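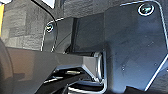
Right, the self-mask step in Wurkimby, which I skipped on my first go and regretted! You're telling the planner which pixels belong to the gripper. Both dark finger plates want painting in, and so does the long flat bar running beneath the left one (I forgot the bar).

1. Open **Masks > Wrist view** and press **Freeze**.
2. Paint the plates right out to their bright edges, screws included.
3. Set *Grow* to 3 and save.

> **Note:** leave the gap between the fingers for last, it's fiddly.

**Caution:** keep the speed at 50 or below until you've replayed a full open and close.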